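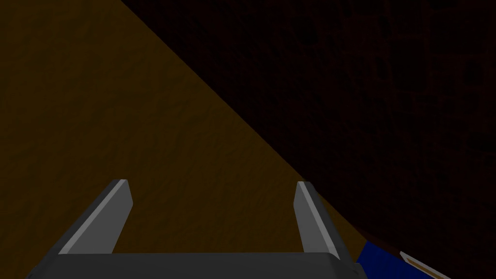
Two fingers and the dark housing under them.

Keeping drawers and hinges quiet

In our flat the kitchen drawers are old and they complain every morning. I have tried many things with them, and these are the ones which I still do.

Take the drawer out fully and wipe the runners with a dry cloth first. Grease on top of crumbs makes a grey paste, and then the drawer goes slower than before. An old toothbrush reaches the corners well.

For wooden runners I rub a candle end along the full length, two times. For metal ones I use a very small amount of Morby grease, on a cotton bud. Cooking oil is not good, it becomes sticky after

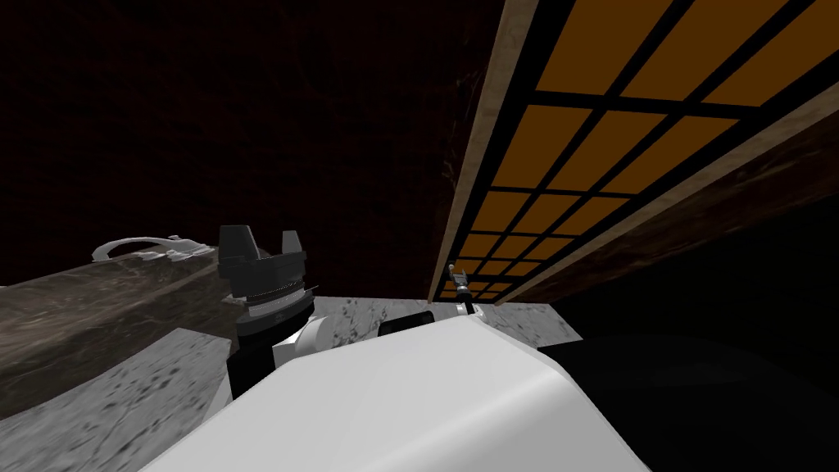
some weeks and it also smells in summer. If you have only cooking oil at home, please wait until the shop is open.

Hinges are easier. Open the door half way, put one drop at the top of the pin and move the door slowly 21 times. Keep a paper under it for the drips. I did all my hinges in April and they are still silent. 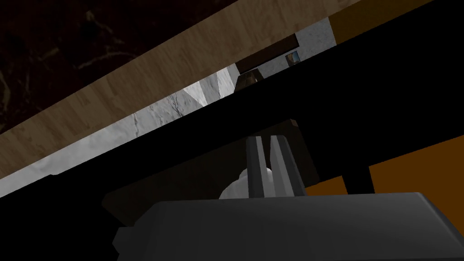

Khang Lục writes that candle wax did not help with his drawers until he tightened the back screws, and that he would check these before anything else. He also puts a strip of felt behind the drawer front, so it closes softly at night.

I have now bought the felt. Cut it a little shorter than the drawer front and press it for one minute with your hand.

Hậu Đinh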